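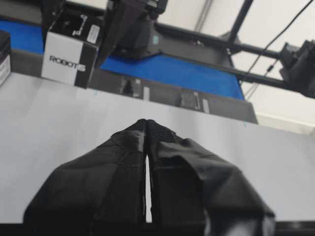 Cell 7's fingers in their black wrapping, with the blue belt behind.

Skalska's sorting cell has new gripper covers – or the old ones put back on in a different order, depending on whom you ask. So-ying Liu does the wrapping, and she pulls it tight at the tips and lets it crease wherever it likes lower down. Her rule is to rewrap every 700 picks. Cengiz Yazıcı's rule is to rewrap when something lands on the floor. The log sides with So-ying, 91 entries to none.

If you do the next change, jog the arm clear of the belt, check that the tips still meet, and run 100 empty closes before you sign the sheet. Spare wrap is in the drawer marked Fuses. The fuses have moved to Rundivitz.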